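From: Somtochukwu Edet
To: Plosten Residents list
Date: Wed 13 March
Subject: Re: [plosten] Heating charges and the new meters

Osaze Etim wrote:

> Has everyone had the January statement from Fadar? Ours is 211 for
> the month. The old flat charge was 60 a quarter on top of the rent,
> so I assumed a decimal point had gone missing. I called and was told
> it was an "actual reading."
>
> Two questions. Is anybody else seeing this, and does anyone know
> where the reading comes from? I have looked in the hall closet and
> under the kitchen sink and can't find a meter in either.
>
> Also, if you are getting rid of any furniture before the spring
> pickup, please post it here first. My sister is moving into the Noh
> Street building and has next to nothing.
>
> Osaze

Osaze,

We got one too. Ours was lower than yours but still well above what we used to pay. I spent part of Monday on it, so this is what I know so far.

The meter is behind the white panel in the bathroom, low down, next to the shutoff valve. You need a flat screwdriver to get the panel off. The display is dark until you press the button on the side, and then it cycles through several numbers. The one you want is the first, the running total. Ignore the one with the small "t" next to it, that is the water temperature.

Ours read 1,816 when I looked. The statement had a higher figure than that for the end of January, which can't be right, as the total only goes up. I think they have crossed two apartments, and I would guess we have been given the reading from across the landing. Check the serial number on your meter against the one on page two of the statement, in the gray box. If they don't match, send Fadar a photo of both and ask for the charge to be put on hold while they sort it out. They have to answer within 14 days according to the letter that came with the new contract.

Don't cancel the autopay before you hear from them. I did that with the old company and got a late fee that took two months to come off.

For anyone on the top floor: your radiators probably need bleeding again. The key is on the hook in the bike room. Please put it back.

On the furniture, I have a few things in the front room your sister could look at. I'm keeping the rug and the lamps.

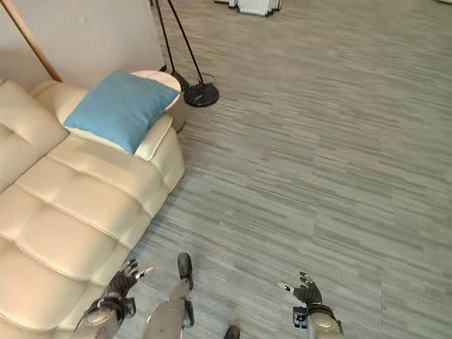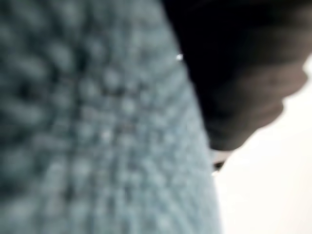
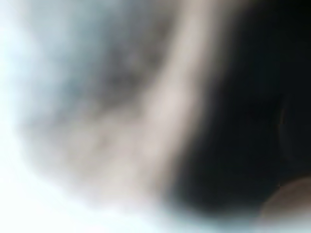 First one: the sofa, with the blue pillow at the arm end.

The sofa is leather and cream colored. I bought it from Funenier when we moved in and I no longer have the receipt. It needs two people on the stairs, and it won't go in the elevator unless the feet come off. They unscrew by hand. She can have the pillow with it. I would like it gone by the end of the month but I can hold it a week past that if she needs to find a van.

Back to the heating. If enough of us have wrong serial numbers it makes sense to send one letter for the whole stairwell. Reply to the list with your apartment number and whether yours matches, yes or no. Please don't post your account number, the archive is open to anyone who has the link.

I will also ask about the standing charge. It is listed twice on my statement, once under "service" and once under "network," for the same amount. That may be how they do it now, but I would like to see it in writing.

Somtochukwu
2nd floor, left

_______________________________________________
plosten mailing list
To unsubscribe, send a blank message with "unsubscribe" in the subject line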